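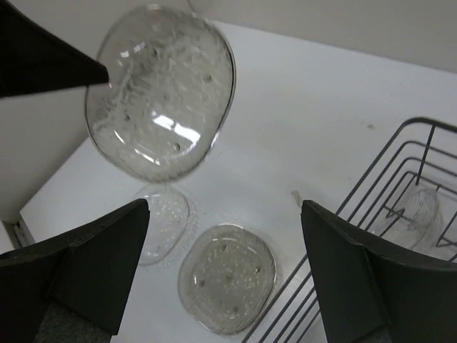 Wrist camera view of a clear bubbled plate raised over the counter, wire rack on the right.

Loading a Dish Rack with Two Arms

Clear plates are hard to pick up. They have a low rim, they reflect the lights, and on a white table the camera loses the edge. I set up the cell in our shared workshop for two arms, one to pass and one to receive. If your arms already move and home correctly, the steps below take an afternoon.

You will need:
Two arms with parallel grippers
A wrist camera for each arm
A wire dish rack
Plates you don't mind breaking
Cable ties 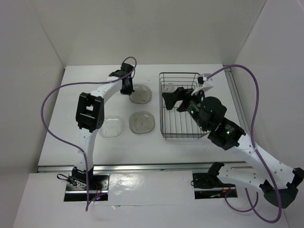 Beatriz Guerreiro

Step 1. Place the rack and the plates
Put the rack on the right side of the table, where the right arm can reach over it with its elbow folded back. Lay the plates flat between the rack and the left arm. Start with the darker ones if you have them. My gray-brown plates show up well on the white top, and the clear ones nearly disappear. Mark the rack corners with pencil so you can put it back after a bump.

Step 2. Route the camera cables
Leave a wide loop of cable at the wrist and tie the rest to the forearm. Before you tighten anything, turn the wrist by hand to both ends of its travel. I tied mine too short the first time and pulled out a connector.

Step 3. Set the grip
Limit the gripper motor current before you touch glass. Mine is set to 400 in the config file and your number will be different. Raise it in steps of 20 until a plate held over a folded towel stays put when you tap it. Stick a textured pad on each finger if the bare plastic slides.

Step 4. Teach the pass
Bring the left gripper to the left rim of the plate, lift, and tilt the plate up. Move the right gripper in from the rack side until it is at the opposite rim. Close the right one fully, wait, then open the left. Sihan Mao's version of the script skips the wait, and it drops plates.
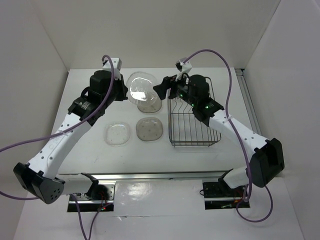 Step 5. Teach the drop into the rack
Rotate the plate upright before you move over the wires. Lower it slowly and stop when the motor current rises, then open the fingers a little at a time. Save the position for each slot by hand. I tried computing them from the wire spacing, but the dividers on my rack aren't straight enough.

Run it at 40 percent speed for the first evening and keep a hand on the stop button.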